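Firnolier Spy Film Poster Binder
Made by Valtell

A binder for collectors of old spy and adventure film posters, lobby cards and press sheets. It holds up to 100 sheets and closes with 4 metal rings.
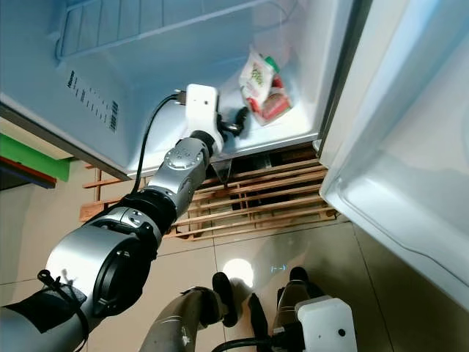 Reading time: 1 minute

The pockets are clear on both sides, so you can read the credits on the back without taking the sheet out. Italian and French posters of the sixties are often a little wider than the British ones — please measure yours before you order. The pocket is 300 mm wide inside.

The cover is dark blue cloth. We made 500 pieces in the first series, and the next one will come in May.
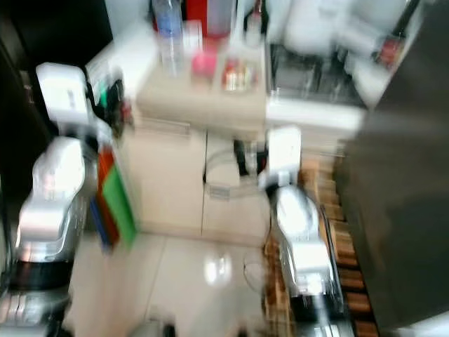

Kitchen, beige floor tiles

Extra pockets are sold separately, under the name Ornano. They fit also the older Khurana binder. Folded posters are welcome, but rolled ones must be flattened first.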